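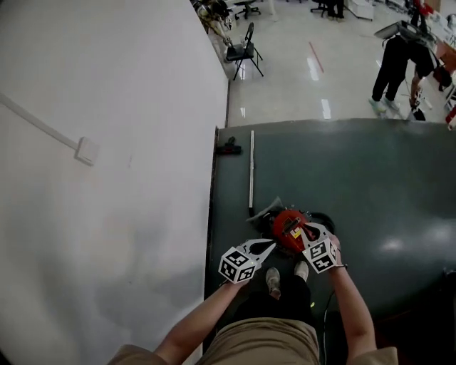 A red handheld on a green table, with its black cable curled up beside it.

I have grown fond of cables over the years, or at least of the loops they make when someone has put a thing down without thinking. My first job, in the stores at Husdale, involved a shelf of 102 small devices, every one with its lead wound tightly round its middle like a parcel, and I spent a good part of one July unwinding them for Bernd Wiegand, who ran the place and could not bear the sight of a kinked wire.

He was right, I think, and I have been boring my family with it ever since. A lead wants to lie in a wide, easy ring next to the thing it belongs to. Wind it hard and the strain goes to the point where it meets the housing, and that is where so many of ours gave out – a perfectly good tool, a tired bit of wire.

I feel much the same about tables, as it happens. Give me a dark green top over a white one any day, for the simple comfort of it! Red shows up beautifully, and so does a pale rod or a dropped screw, and your eyes aren't aching by four in the afternoon. We had white tops later, when we moved to Irnen, and I never took to them. Bernd brought his old green one along in the van, and I was always finding excuses to go and work at it.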